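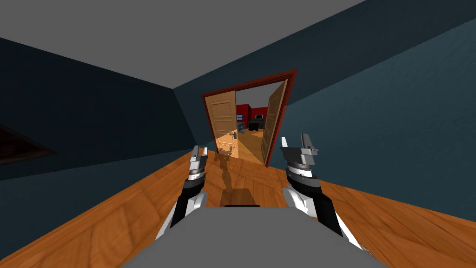
Dernunum, 29 December 2022

Household robot manipulation

Household robot manipulation is the branch of robotics concerned with machines that handle ordinary objects in homes: opening doors, moving items between rooms, loading appliances, wiping surfaces and folding cloth. The same methods are applied to light shop-floor work such as bin sorting and machine tending. The field is distinct from single-purpose home appliances, such as robot vacuum cleaners, which move through a home but do not grasp anything.

General-purpose machines of this kind are not yet in common household use. Single tasks can be performed under controlled conditions. Long sequences of tasks in an unfamiliar home remain unreliable.

Scope and terms

A chore is usually divided into navigation (reaching the place where work is done), perception (finding the object and estimating its position) and manipulation (making contact and applying force). A robot with both a moving base and one or more arms is called a mobile manipulator. Two-armed machines are preferred for chores in which one hand must hold an object while the other works on it, as in opening a jar or folding a sheet. The extra arm adds weight, cost and width, and the last of these matters in narrow hallways.

The hand fitted to most research machines is a parallel or two-finger gripper. It is simple to control and easy to repair. It is poorly suited to thin flat objects lying on a table, to round knobs that must be both held and turned, and to anything that has to be shifted within the hand after it has been picked up.

Doors and passages

Doors are a standard test. A robot crossing a home must judge whether a door leaf is open far enough for its own width, including the arms. Where the leaf is closed, the robot must find the handle, press or turn it, and then move its base along a curve while keeping hold. Lever handles are easier than knobs because they can be pushed down with a closed gripper. Double doors present a choice of leaf and often have one side bolted.

Passing through an open doorway is a navigation problem only, but it still causes failures. Changes of light between rooms can upset cameras, and a strip or sill on the floor can stop a small wheel. Arms held out in front of the body must be drawn in before the passage, then returned to a working position.

Simulation

Much of the training and testing is done in simulated homes. A simulated room can be reset in an instant, its furniture can be rearranged between trials, and a fall or collision costs nothing. Wall color, floor material and lighting are varied on purpose so that the control software does not come to depend on them.

The Soleck test set, compiled by Bijan Ansari, is a simulated collection of 291 chore episodes divided into 33 task types. Each episode has a limit of 60 seconds. Doors, drawers and cabinet panels make up the largest group. An episode is scored as passed or failed, with no partial credit, a rule that has been criticized for hiding the difference between a near miss and a robot that never reached the object.

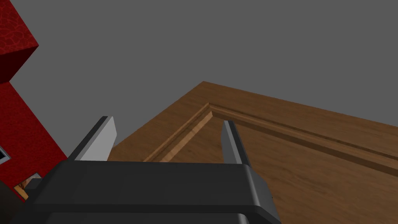 Two-finger gripper near a molded wood panel, simulated view.

Contact with panels and moldings

Large wooden panels, whether in doors or in furniture, are a separate difficulty. A flat surface offers nothing for two fingers to close on. The robot must push, hook an edge, or find a raised part. Molding can look like an edge or a pull to a vision system when the panel is seen at a steep angle, and the fingers may then be sent to a ridge too shallow to hold.

The gripper may also block the view of its own target. A camera mounted near the wrist gives a close picture of the fingers, but the palm and housing take up part of it. A second camera, placed on the head or body, is the usual remedy. Some systems instead rely on touch for the last few centimeters – the arm advances slowly until a force is measured, then corrects.

Simulated contact is itself an approximation. Friction between a finger and varnished wood depends on dust, wear and humidity, and most simulators reduce these to a single number. Hamidreza Moradi has argued that panel tasks passed in simulation should be reported apart from free-space motion, for which the gap between simulation and hardware is smaller.

Current ability

Picking up a rigid, visible object of moderate size is the most mature skill. Opening drawers and doors with lever handles is achieved often enough to be used in demonstrations. Cloth, cables, liquids and food remain hard, as do crowded shelves where one object must be moved to reach another.

Errors add up over a sequence. A machine that completes each step of a chore nine times in ten will finish a ten-step chore in slightly more than a third of its attempts. For this reason recovery – noticing that a step has failed and trying again – is now treated as a skill in its own right.

Speed is a further limit. The Indow arm trials, held in July, recorded clearing a small table of dishes at a pace well below that of a person. Two machines were entered, and both needed help from an operator at least once.

Shop-floor use

Workshops and small factories are in some respects easier than homes. Parts are known in advance, lighting is fixed and fixtures can be built to suit the gripper. The Tak system, used for loading trays of machined parts, works from marked positions and stops when a tray is out of place. Transfer of such systems to homes has been limited, as the markings and fixtures they depend on are absent there.

See also

Mobile manipulator
Robot end effector
Sim-to-real transfer
Service robot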